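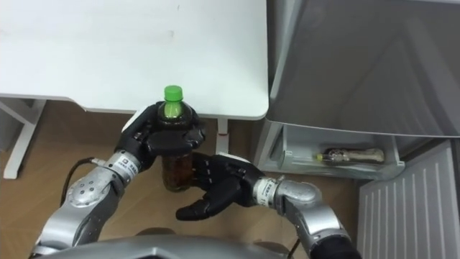
Tessa Lindqvuist

August 27, 2022

Garport has released the final component list and rulebook for the second edition of Rirnholm, its canal-building game for two to four players. The new edition replaces the 2017 printing, which has been out of stock since March. Retail copies are due before the end of the year. A price has not been set.

The card count rises from 164 to 218. Most of the new cards are contracts, which in the first edition ran short in four-player games and forced a reshuffle in the third season. The contract deck is now split by season, and each part is shuffled separately during setup. Cards left in a season's deck when that season ends go back in the box and are not carried forward.

The hexagonal land tiles have been recut to a slightly thicker stock. Their size has not changed, and first edition tiles will fit next to the new ones, but the backs are a different shade of green. Players who mix the two sets will need to draw from a bag, and Garport says a bag will not be included.

The rulebook changes cover three areas.

The lock action has been rewritten. Under the old text a player could open a lock and move a barge through it in the same turn, provided the barge started next to the lock. The new rule closes the lock until the start of the owner's next turn. Opponents may still pay one coin to pass through it in the meantime, and the coin goes to the supply instead of the owner. This brings the printed rule in line with the tournament sheet already in use at most organized events.

Scoring for connected canals now stops at 17 segments. Longer canals may be built, and they still count as connected for contracts, but the extra segments score nothing at the end of the game. The first edition had no limit. In two-player games the leading canal often decided the result by the middle of the second season, and most of the questions on the publisher's support page dealt with how to count a canal that loops back on itself. A loop is now counted once, starting from the segment nearest the harbor.

Turn order is set by water level and no longer by coins. Each player has a level marker on a shared track, and the player with the lowest level goes first. Ties are broken by whoever placed a tile most recently. The bidding phase has been removed, along with the bidding screens, and the first season is shorter by one step as a result.

The supply of goods tokens has been fixed at 300, in five colors. The first edition treated goods as unlimited and told players to use a substitute if they ran out. In the second edition an empty color stays empty until tokens of that color are delivered, and a barge that cannot load a full cargo may load a partial one. Partial cargoes do not satisfy contracts that show a seal.

A solo mode was tested and left out. Garport says the automated opponent needed its own deck and a separate four-page booklet, and that it may be sold later as an add-on. No work on it is scheduled.

Bivow, the small expansion that added tolls and a flood card, will be compatible after one correction. The toll tokens refer to the bidding phase, so any toll collected "after bidding" is now collected at the start of the turn order step. The flood card works as printed. A replacement rules sheet for Bivow is available as a download, and the expansion itself will not be reprinted in this run.

Owners of the first edition will be able to buy an upgrade pack with the full contract deck, the level track and five level markers (one spare). The pack does not contain land tiles. It will be sold only through Pritchard, which handles Garport's mail orders, and orders are limited to one per address while the first print run lasts. Pritchard will not combine the pack with other items in one shipment.

The rulebook is 24 pages, up from 16. It includes a full index, a page of worked scoring examples and a table that lists every change from the first edition by section number. Garport has asked that errors be reported with the page and paragraph, and will accept corrections until the files go to the printer in mid-September. Changes to card text are no longer possible.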